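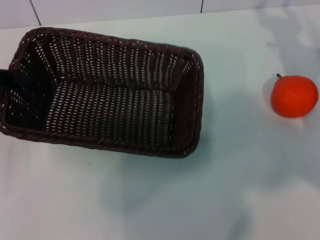

Teaching the arm to tidy the fruit: tips from our kitchen table

We've been showing our little robot arm household jobs since April, mostly by steering it with the remote, sometimes by taking hold of it and walking it through. Putting fruit in a basket is still my favourite first lesson, and I'd start anybody on it!

Setting out the table

Leave a good stretch of bare table between the fruit and the basket. If they're close together the arm learns to shuffle sideways and never really lifts.

A woven basket with a thick rim is lovely for this. It's a proper obstacle, so whoever is driving has to come up and over. Dark wicker on a white top shows up beautifully too.

Start with the basket empty every time, and one piece of fruit out. Something round and red-orange is easy to spot. Add a second piece once the first is going in nicely.

Check where the shadows fall. Bleddyn moved our lamp halfway through a batch and we had to do the lot again (sorry, Bleddyn).

Driving by remote

Go slower than feels natural, but keep moving. Long dithering pauses get copied along with everything else.

Close on the fat middle of the fruit and keep clear of the stem.

Lower it into the basket before you let go. Dropping from a height looks dashing and bruises real tomatoes.

Two drivers are better than one. Nest swoops, Carys goes straight up and straight down, and the mix has done our arm a world of good.

Guiding by hand

Hold the arm above the wrist, with your fingers out of the camera's way. Malou Bech taught me to rest my elbow on the table, and my wobble went overnight.

Do four practice runs before you record any. Your shoulders need to learn it as well.

How many goes?

We do some 50 for a new task, moving the fruit a little each time: nearer the wall, nearer the edge, off to one side. Turn the basket now and then. Bin any run where you bumped the rim, unless you carried on and saved it, in which case keep it, those are gold.

Stop after two hours. Tired driving is sloppy driving, and the kettle's right there.

Next month: pairing socks, with Beca Meredith.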